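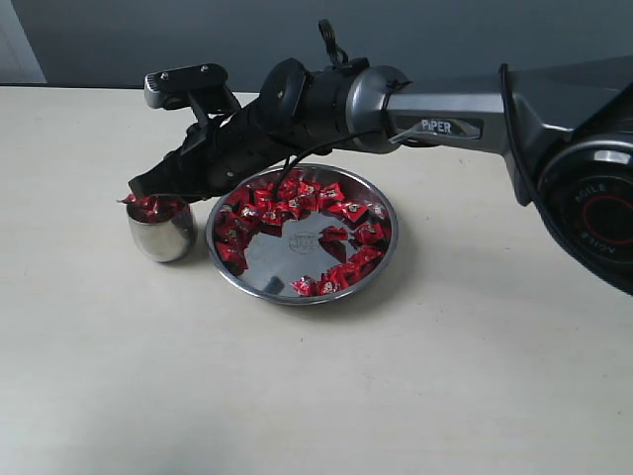 What is a candy tray?

A candy tray is a shallow dish, usually with a raised rim, that holds wrapped sweets where visitors can reach them.

The **candy tray** (also *sweets plate*, *guest tray* or, in older catalogs, *bonbon salver*) is a piece of household and office tableware. It belongs to the same family as the fruit bowl and is refilled more often, the fruit bowl being largely decorative after the first week. Trays are found on coffee tables, reception counters and bank desks, and on the sideboards of relatives who claim not to eat sugar.

## Form and materials

Most candy trays are round. Glass, china, lacquered wood, plastic and stainless steel are all in common use. Glass is considered the most formal and makes the most noise when someone tries to take a second piece quietly. Stainless steel is cheap and hard to break, and can be pressed back into service for peeled oranges or sunflower seeds at short notice. It also shows fingerprints, a feature not mentioned in the sales literature.

The rim is the one part that matters to the maker. The Gridgate pattern, sold to hotels and canteens, has a rim 12 millimeters high. A lower rim lets the top layer slide off when the tray is passed. A higher one turns the tray into a bowl, and the bowl is covered by its own article and its own disagreements.

Divided trays, with a central well and outer compartments, are traditional at New Year gatherings in many Chinese households. They keep melon seeds, candied fruit and sweets apart until the first child arrives.

## Contents

Wrapped candy has displaced unwrapped candy almost everywhere. The wrapper keeps the pieces from fusing in warm weather, and it allows a sweet to be taken out of politeness, put in a coat pocket and found in May. Hard candy, toffee and milk candy are the usual choices. Chocolate is offered in cooler rooms or by optimists.

Mints occupy an uncertain position. Restaurants put them by the door and regard the matter as closed, while private hosts tend to mix them in with other things to use them up.

## Arrangement

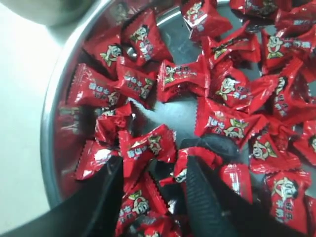 There are two schools of arrangement, the laid and the heaped. Laid trays have the pieces set in rings or rows, every label facing the guest, and look splendid until one is removed. Heaped trays are filled by tipping out a bag. Red-wrapped milk candies on a round steel tray show the second method well: the packets lie over one another at every angle, crimped ends pointing wherever they like, and the same grinning cartoon boy looks out from each wrapper in a different direction. Supporters of the heap say it appears generous. They also concede that it takes four seconds.

Single-brand trays such as this have a practical side, in that no piece is better than its neighbor and rummaging has no purpose. Mixed trays are subject to sorting by guests, and by evening contain only the flavor that everyone has already turned down.

## Companion pieces

A candy tray is rarely left alone on a table. Its usual companion is a cup, most often a short tumbler for tea or water. In steel sets the two are sold together and polished to match. The cup is sometimes used to collect empty wrappers, a habit with a long history and a short discussion whenever somebody then pours tea.

## Manufacture and trade

The Ackah works at Veltden began pressing steel trays for the catering trade and at its height turned out 3000 a month. Its 60-item catalog listed the same round tray under several headings, including "sweets," "cards" and "small change." The surviving order book records a single purchase of 1167 trays by the town of Grerholm, intended for its public offices. The town had rather fewer public offices than that, and Grerholm trays still turn up at local sales, generally under potted plants.

## Etiquette

Custom varies. In some homes a guest is expected to refuse once and then accept; in others a refusal is answered with a handful. Taking one piece is safe in most settings. Taking the last piece is permitted in theory, but in practice it tends to stay on the tray until a fresh bag is tipped over it, so that the oldest candy in a house may well be the one at the bottom.

## See also

- Fruit bowl
- Lazy Susan
- Serving tray
- Tumbler (drinkware)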